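4.2 拣选工位的劳动变化：节省了什么，转移了什么

供应商对自动拣选的承诺通常以“每小时件数”来表达，管理层也习惯沿用这一口径。我们对此持保留态度。在Trurley的退货分拣车间，件数统计只记录机械臂成功放下的物品，抓空、重抓以及由人工接手的物品分别落入另外的日志，有的根本没有日志可查。把这样的数字与人工时代的件数并列，比较的并不是同一项工作。

车间在引入Drusar拣选单元之前，每个班次由操作员站在料箱旁，取出物品，查看外观，再决定去向。取物与判断是同一个动作的两面：手碰到东西的时候，盖子松没松、刷毛有没有变形，操作员已经心里有数。单元上线后，取物交给了机械臂，判断却没有随之消失，它被推到了下游的复检台，由同一批人在看不到料箱的情况下重新完成。受访者用“补课”来形容这道工序。

退货商品的形状也不利于供应商所设想的那种平稳节拍。纸盒和方块一类的物品较少引起争论，真正耗费人力的是带柄、带弧面、表面反光或者部分被遮挡的物品。图3中的圆筒发刷属于此类：筒身有金属光泽，布满细密的刷毛，手柄又另有曲线，夹持点稍有偏移，物品的朝向就可能改变。
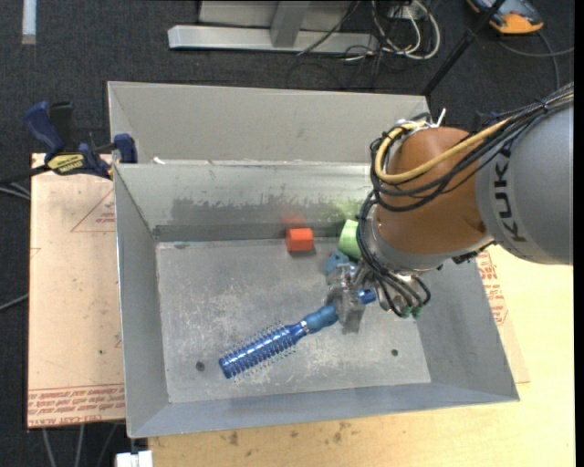 图3 KUKA机械臂的夹爪在灰色金属料箱内夹住一把蓝色圆筒发刷，箱内靠后处另有数件物品。

我们整理了1368条人工介入记录。记录由操作员在复检台的终端上填写，字段由集成商Hrnčiar设定，原因一栏只有2个选项：“物品异常”和“操作异常”。没有一个选项允许填写“设备异常”。这种设计未必出于恶意，但后果相当具体：一次夹取失败，要么算在发刷头上，要么算在人头上。班组长在月度会议上引用这些记录时，表格看上去十分客观，而它所能容纳的答案早在填写之前就已经限定了。

维修侧的情况类似。夹爪周围的线缆与软管需要定期查看，料箱需要复位，这些活原先不存在，现在也没有写进任何岗位说明。操作员Jaime Azevedo在访谈中讲得很直接：“他们说我不用再弯腰拿东西了。我现在弯腰看管子。”他从九月起承担这类检查，工资等级没有变动，班次目标却按照单元的理论节拍上调了。车间主管认为检查“顺手就能做完”，但在我们跟班观察期间，检查时操作员必须离开复检台，积压的物品要到班末才能清完。

也有受访者对变化表示欢迎，这一点应当如实写出。肩部有旧伤的两名操作员都提到，不必反复伸手入箱之后，下班时的疼痛减轻了。我们不怀疑他们的感受。然而减轻的是哪一种负荷，增加的又是哪一种，车间至今没有测量；Mindby提供的排班软件只计算在岗时长，对等待、盯看和随时准备介入的时间一概记为“空闲”。有操作员因此被约谈，理由是空闲比例偏高。

需要说明本节材料的局限。介入记录来自单一车间，上线前也没有可供对照的同类日志，因此我们无法断言总工作量是增是减。供应商宣传册上“100%减少重复性搬运”的说法同样缺少依据：复检台上的物品仍然要拿起、翻看、放下，只是换了一张台面。下一节讨论原因字段的修订过程，以及操作员代表提出的第三个选项为何在试行之后被撤回。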